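Taltley Fulfillment: Packing Associate, Soft Goods (Plush)

Posted: Tuesday, January 4, 2022
Location: Taltley packing room, Phuthong building, ground floor
Type: Part-time, fixed term, with possible extension
Openings: 4
Reports to: Packing room lead

Summary

Taltley packs and ships plush toys for small online shops. Most of our current volume comes from two accounts, Hirnex and Flulodora. We are hiring packing associates for the post-holiday period, which covers restocking, mixed-item orders and the repacking of returned goods. The work is done by hand at a table. Orders are small and the mix of shapes changes from one box to the next, so the job calls for steady attention more than speed.

Scope of work

The associate receives a pick tray and a packing slip, checks the items against the slip, selects a box from the approved sizes, and packs the items so that they hold each other in place without being crushed. The box is then passed to the sealing station. Associates do not seal or label boxes during the first 10 shifts.

Mixed orders make up the larger part of the workload. A mixed order contains toys of different heights and outlines, for example a rounded animal, a flatter one with ears, and a long vegetable shape. These do not stack, and they should not be forced into rows. The usual method is to set the tallest piece against one side wall, place the roundest piece against the opposite wall, and fit the remaining pieces between them. Faces point up or toward the open side where the shape allows it. Ribbons, caps, leaves and ears are left free of pressure from the box wall. 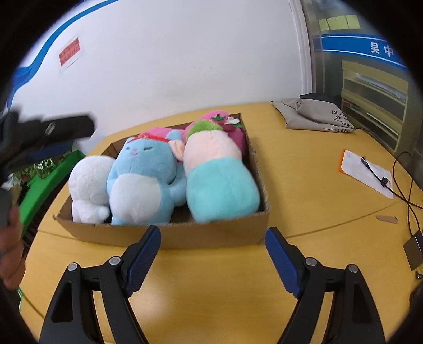 Mixed order of plush toys in a shallow open box.

Shallow boxes are used for orders that will be opened and checked again before sealing. Deep boxes are used for single-style orders and for shop restocks. The box chart at each table gives the inside dimensions and the maximum packed weight. If an order falls between two sizes, take the larger one and add paper fill along the short side.

Duties

Check item, color and quantity against the packing slip before anything goes in the box.
Inspect each toy for open seams, loose trim, stains and missing parts. Set aside any item that fails and fill out a hold tag.
Pack to the method sheet for the account. Hirnex and Flulodora use different sheets.
Place fabric bags, cards and other flat inserts last, on top of the toys, unless the sheet says otherwise.
Keep the table clear of anything that is not part of the current order.
Return unused items to the pick tray, never to the shelf.
Record finished orders on the table log at the end of each hour.
Fold and sort returned boxes that can be used again.

Handling of returns

Returned toys are logged before they are inspected. An item with its tag attached and no visible wear goes to the restock bin. An item with a missing tag goes to the review bin, even if it looks new. Compressed toys are reshaped by hand and left on the open rack overnight, then inspected a second time. Do not brush or wash any item. Small marks on light-colored plush are recorded by location on the toy (head, belly, limb, back) so that the account holder can decide what to do with it.

Requirements

Able to stand at a table for most of a shift, with breaks. A stool is available at every table.
Able to lift a packed restock carton of 20 pounds.
Good close vision, with or without glasses, and able to tell similar pastel colors apart.
Able to read a printed packing slip in English.
Comfortable with repeated hand work.
Reliable attendance for the full term.

Useful but not required

Earlier work in packing, retail stock or a mail room.
Experience with soft goods, clothing or gift wrapping.
Some reading knowledge of Chinese. Part of the incoming stock and a number of the fabric inserts carry Chinese text, and matching them to the slip is quicker for someone who can read it. Item codes are supplied for everyone else.

Schedule

Two shifts are open: morning, 7:30 to 12:30, and afternoon, 1:00 to 6:00. Associates are assigned to one shift for the whole term. Shift swaps need approval from the packing room lead one working day ahead. There is no weekend work planned.

Volume

The packing room is set up for 800 orders a week in the off season. Planned volume for the first part of the term is 2,000 a week, including repacked returns. There is no individual hourly quota during training. After training, the target depends on the account and is posted at the table.

Training

The first shift covers the box chart, the inspection points and the method sheets. On the second and third shifts, new associates pack practice orders, which are opened and reviewed before being returned to stock. From the fourth shift on, they pack live orders with spot checks. Training time is paid at the full rate.

Work area

Tables are shared by two people, one at each end. Personal bags and coats go in the lockers by the entrance. Drinks with a lid may be kept on the side shelf. Food is kept in the break room. Hair longer than shoulder length is tied back, and jewelry that can catch on plush or ribbon is taken off before the shift. Please do not wear strong perfume, as the fabric holds the smell.

Pay

Hourly, paid every two weeks. The rate for each shift is listed on the application form. Afternoon shifts carry a small added amount. Associates who complete the full term receive a completion payment with the last paycheck.

How to apply

Fill out the application form at the Taltley front desk or request a copy by mail. State which shift you prefer and the earliest date you can start. A resume is accepted but not needed. Applicants who meet the requirements will be asked to come in for a short packing exercise, consisting of one single-style order and one mixed order. The exercise is not timed. Bring reading glasses if you use them.

Applications are reviewed in the order received, and the posting stays open until the last week of January or until all positions are filled. Applicants not selected for this term may ask to be kept on the list for the next one.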